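Home Reviews Kits Checklists Contact

Katomero tabletop arm kit — pre-use safety checklist, with my comments
2019-03-28

I ran through the sheet that comes with the Katomero kit before letting the arm loose on a table full of odds and ends. My notes follow each line.

1. Mounting bolts tight — OK. Checked all 5 with the supplied key.

2. Indicator light on wrist — OK. Green.

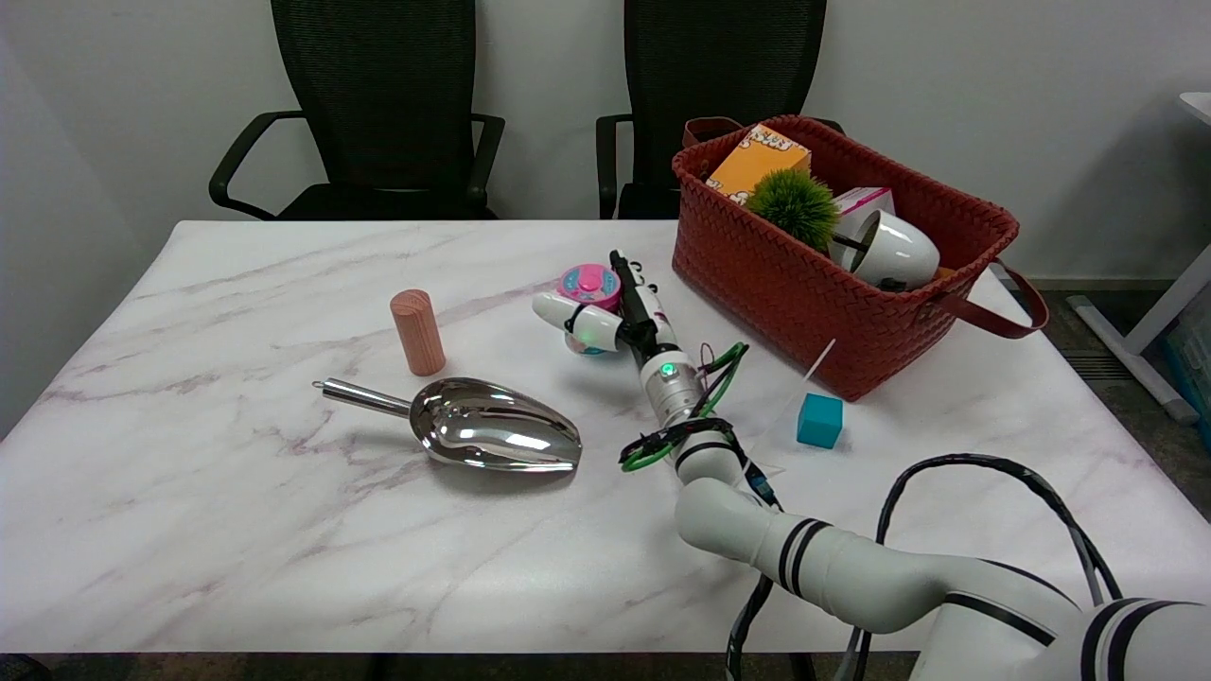
Photo: Skoletti Reviews

3. Cables clear of joints — NEEDS WORK. They loop along the outside of the arm and I'd really like more clips for $2,860! Flonent sells a sleeve that might do the job.

4. Loose items — OK, mostly. The steel scoop is my worry, as a long handle is easy to catch. Keep mugs in the basket.

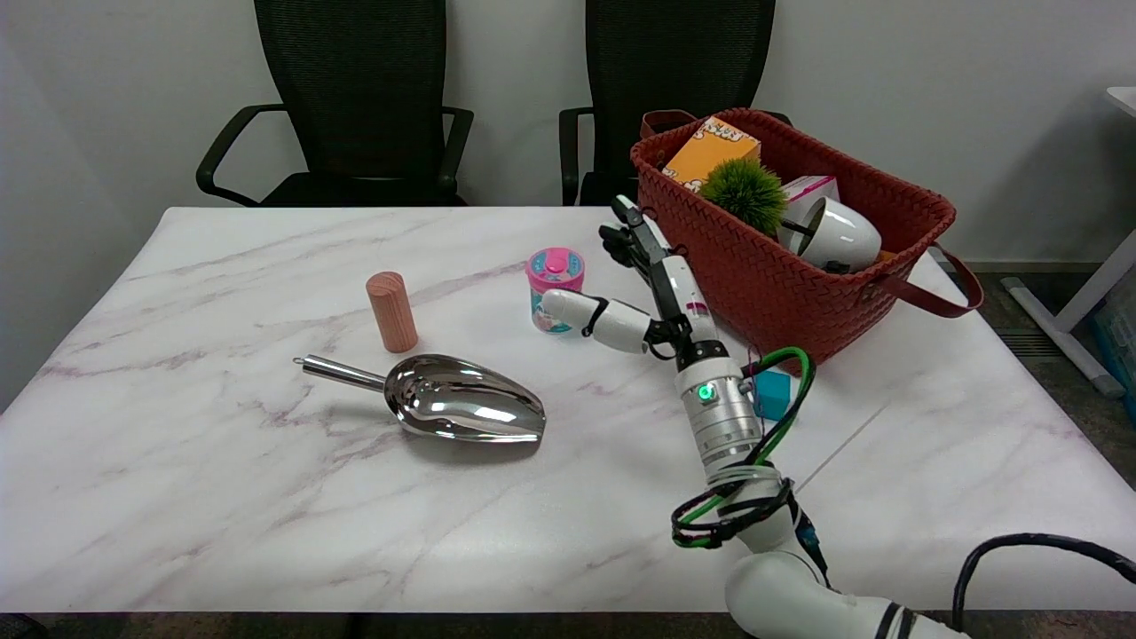 Arm at the table, scoop and pink cylinder to the left.

5. Chairs and people back from the reach line — the sheet says 60 cm. I'd go further if you've got the room.

6. Stop button within reach — OK. Tried it 7 times, fine every time.

7. Floor cable — tape it down. I tripped on mine in January (my own fault, grey floor, black cord).

Overall: pass, with line 3 to be rechecked.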